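Shared Table Work: Good Practice in Pictures

Uvano training hall, Cedis site

This gallery goes with the 14-page guide to working at the same table as a robot arm. The guide replaces the loose sheets that used to hang by each station. It applies to everyone on the site, including visitors from Harel and anyone on a short placement. Read the guide first. The captions only cover the points that came up most often in the 198 reports we read while writing it.

Rules for the hall are kept by Yuk-lan Ho. Send corrections to her and put the station number in the subject line.
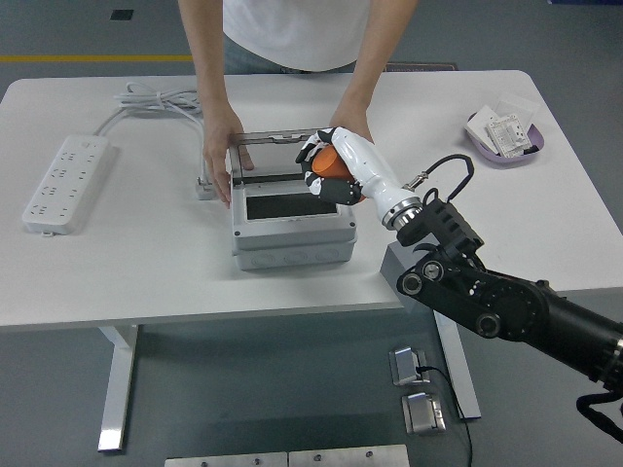

CEDIS SITE, 28/03/2024. One hand on the gray junction box and one behind it, with the robot hand holding an orange part over one corner. Section 5 covers this kind of work. Agree on who holds the box and who moves the part before the arm is enabled. Keep fingers off the rim on the side the robot hand is coming from. If you need to change your grip, call a stop and wait for the answer.

The lid is up. Lids on hinges count as moving parts under the guide, so the reach check is done with the lid open and again with it closed.

Cords on the table: a power strip may stay on the tabletop if it is on the side away from the arm. Spare cord goes to the back edge. Anything that crosses the arm's path has to be moved before work starts.

Trays: small parts stay in a tray until they are needed. Put the tray where you can get to it without passing a hand under the arm.

Floor outlets: close the lid on any outlet that is not in use. Check each floor cable at the start of a shift and again after a table has been moved.

Notes on the rules

The speed limits are in the table at the back of the guide and are not repeated on this page. The Ó Súilleabháin checklist is still accepted for stations set up before August. New stations use the Uvano form only.

Completed forms go in the station folder. Forms with a missing signature are returned to the person who ran the setup, and the station stays off until the form comes back.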